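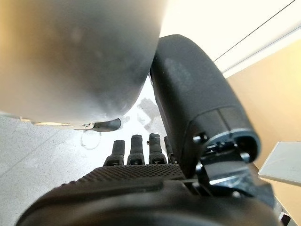

About Trorneo

Housewares, mostly secondhand, some new. We buy, clean, sort, fix what can be fixed, and sell it on. Pitchers, canisters, lamps, kettles, mixing bowls, the odd thing we can't name. Shop in front, sorting room in back, packing table in between.

This page was overdue for an update. The old one still had the previous address on it, sorry to anyone who drove there.

What we do

We take in household stuff by the box. House clear-outs, closing stores, people moving somewhere smaller. Everything gets looked at on the bench before it gets a price. Top, sides, then the underside. Undersides tell you a lot. Chips, worn pads, old glue, a maker's mark if you're lucky.

Then one of four places: shelf, repair, parts, recycling. We try hard to keep that last bin small.

We don't make things look newer than they are. Smudges that wipe off get wiped off. Scuffs and streaks that are part of the surface stay put and go in the listing. If it matters to you, ask and we'll send a closeup.

Gray stuff

Yes, we have a lot of it. Started as an accident. One of our first big buys was leftover stock from a store in Kwan, 434 pieces, nearly all plain and nearly all gray. Matte, rounded, no pattern. We thought we'd be stuck with it for years. Sold through by February and people kept asking for more, so we kept looking for more.

What we've learned since: gray is never one gray. Same piece can look brownish along one side and almost silver along the other, depends where the window is. So we don't put color names like "dove" or "slate" on the tags anymore. Too many returns. Now it says gray, warm or gray, cool, and if we can't decide it says both.

Matching an older set? Bring a piece with you. Photos on a phone are no good for this, we have tried.

How we got here

Started as a weekend table at a flea market. Two folding tables after that, then a shared storage unit, then a real lease with a real door. The shop now has 9 bays of shelving and we've filled every one, plus the floor under the stairs which we're not supposed to use.

The name doesn't mean anything. It was free, it fit on the sign.

Our own line

Toltitov is ours. Small range of new basics, for when we can't find enough of something used. Canisters, a pitcher, a plain round vase, a few lids. Lids especially, because half the canisters that come in have lost theirs. We keep the shapes simple so they sit okay next to older peices.

There are 24 items in Toltitov right now. Probably won't grow much. If something doesn't sell we drop it and move on.

Tags and tracking

Every piece gets a Notetix tag with a number on it. The number takes you to the notes from the bench: what it is (our best guess), size, weight, what's wrong with it, what we did about it. If the notes say "unknown use" that means we really don't know. Tell us if you do! We've had some great emails that way. One "unknown use" turned out to be the bottom half of a yogurt maker, another one was a humidifier tank.

Keep the tag if you think you may bring the piece back. Makes it a lot faster for everybody.

Packing and shipping

We ship most things. Not glass tabletops, not anything with fuel in it, not big floor lamps.

Round pieces are the hard ones. No flat side to rest on, they roll, and the weight always ends up on one curve. So: soft wrap first, then a collar around the base, then the box, then a bigger box. Paper fill, packed tight. If you can hear it move, it gets opened and done over.

Smooth matte finishes scratch easier than you'd think, so no tape touching the surface, ever. Please reuse the boxes or drop them off, we'll take them back in any condition short of soggy.

Orders go out within 2 working days. Longer in December, obviously.

Bringing us things

Sorting room takes drop-offs any morning we're open. What we want:

Kitchen storage, with or with out lids
Small lamps and lamp bases
Pitchers, vases, bowls
Kettles and coffee pots, working or not
Loose parts, feet, rims, knobs, handles

What we can't take: mattresses, car seats, knives in a bag (please, no), anything with mold.

We pay cash or store credit. Credit is worth a bit more. For full houses, write first with a few pictures and a rough idea of how many boxes.

Returns

If it's not as described, send it back and we pay for it. If you just don't like it, that's fine too but shipping's on you. Toltitov items can be swapped in the shop for anything at the same price.

Visiting

Closed Sunday. Otherwise open from ten, and we lock up when the packing's done, usually by six. Parking behind the building, use the side door if you're carrying something heavy. Ring the bell twice, it sticks.

Wholesale and prop rental: same email as everything else, put it in the subject line so it doesn't get lost.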